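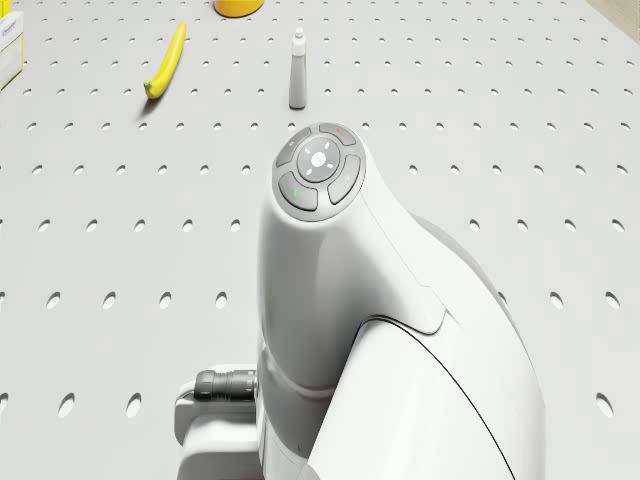

Blick über das Handgelenk: Banane und weißes Fläschchen auf der Lochplatte, Simulation.

März, Beschaffung Greifzelle. Heute die Zelle in der Simulation durchgegangen, bevor wir bei Sultton bestellen. Macht richtig Spaß — man plant gleich mit Reichweiten statt mit Katalogseiten! Budgetwunsch: 2 Arme, dazu 500 Euro für Testobjekte. 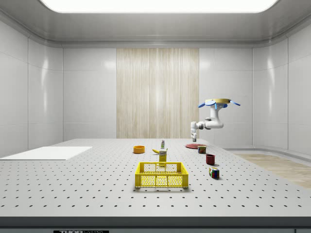

Arm hängend, Teller rechts, gelbe Kiste vorn.

Hängende Montage bleibt mein Favorit, das Gestell von Trisis muss aber mit ins Angebot. Lieferzeit dort 15 Wochen, also früh anfragen. Offen: Ersatzfinger.

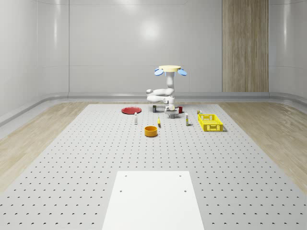 Olatunji meinte dazu, ein Arm reiche fürs Erste, das übrige Geld solle lieber in Greifer und Wartung gehen. Rechne ich bis April durch.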